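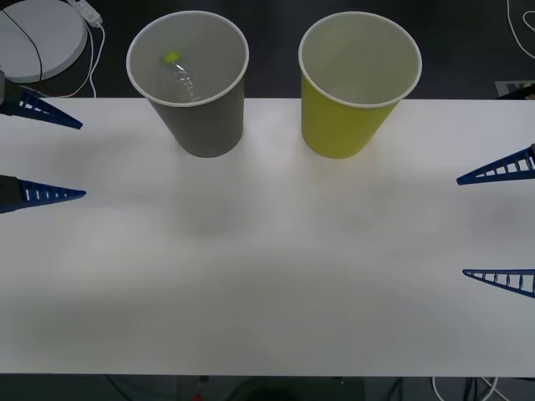
Lulholm–Fimville Footbridge

The Lulholm–Fimville Footbridge is a pedestrian border crossing over the river Vakero. It joins the town of Lulholm, on the north bank, to Fimville, which has the railway station and most of the parking. The bridge is 100 metres long and opened in 2000, replacing a ferry that ran when the ferryman felt like it.

Crossing

Travellers pass through 2 passport booths, one at each end. The walk between them takes less time than finding the right page in a passport. Bicycles may be pushed but not ridden, a rule observed mainly by visitors. The crossing shuts at 11 each night, and anyone who misses it faces a long drive round by the road bridge at Lưu.

Luggage

Wheeled cases are allowed, although the deck is ribbed steel and the noise can be heard in both countries.
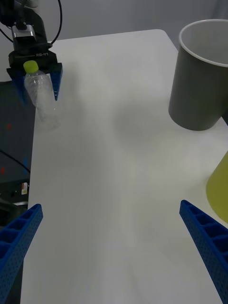
Heavy trunks and anything on a trolley must go by way of Lưu, where the customs hall has a proper ramp and a queue to match.

Closures

The bridge closes in high winds and during floods. It was also closed for repainting on June 1, 2018, when each town painted its own half. The two greens do not match, and both towns consider theirs the agreed one.

Comments (3)

ferrykid: The old ferry had a timetable. It was nailed up inside the ferry.

northbank: Can you still get a stamp if you ask? The booth on the Fimville side waved me through last time.

tess_r: @northbank yes, ask before you hand the passport over. Bring your own pen for the form.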